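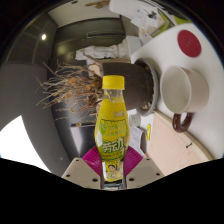 Leloston hand-held gripper with a bottle held low between the fingers, seen through the tool's own camera.

Leloston Hand-Held Gripper, Finger Set Comparison
Item 1568. Page updated 21 Jun 2022.

The Leloston is a two-finger gripper carried by hand, with a wide-angle camera looking out past the fingertips. It records what the operator grasps and how the fingers close on it. The same finger sets bolt to the Karaki wrist flange, so a grasp tried by hand can be repeated on an arm without changing the contact surfaces.

Two finger sets are offered. Both use the same screw pattern and can be swapped on the bench with the hex key supplied.

Skanosine ribbed set
Soft inner face with raised ribs, stiff outer edge. The ribs fold on contact and spread the load over a curved surface. Suited to drink bottles, mugs, cups and other round items. Wear shows first at the tips of the ribs. Replace the pair together.

Drolby flat set
Hard inner face, no ribs. Closes to a smaller gap and picks up card, paper and thin sheet more cleanly. Slips sooner on smooth plastic, and leaves marks on soft packaging at the upper end of the force range. 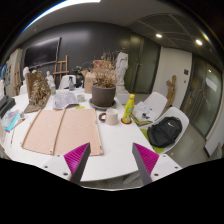

We compare sets on a table laid out with ordinary things at mixed heights. Folded card, a potted plant with dry stems, a ceramic mug and plastic bottles cover most of the cases buyers ask about. Dry stems are the hardest of these for either set. They catch between the ribs on the Skanosine, and on the Drolby they roll out of the grip unless the approach is square to the stem. For card, come in from a raised edge where there is one.

Bottles should be gripped below the label where the shape allows. A grip near the cap gives a clearer view of the base but lets the bottle swing when the tool is turned. Test full and part-full bottles separately - the contents shift, and a grip that holds one may not hold the other.

Specifications
Fingers: 2
Rated payload, ribbed set: 500 g
Mounting: screw-on plates, common to both sets
Camera: fixed, wide-angle, round image
Cable exit: rear of handle

Notes on the camera
The view is round with a black border. The fingertips stay visible through the full stroke. Straight edges bend toward the rim, so take measurements near the center or run the correction file first. Ceiling lights can wash out the upper part of the view if the tool is held level. Tilting it down by 18 degrees clears this in most rooms.

Ordering
The gripper ships with one finger set, ribbed unless the order says otherwise. Spare fingers are sold in pairs with screws. Mounting plates are sold separately. Plates made before November have a shorter slot and need the spacer listed under accessories.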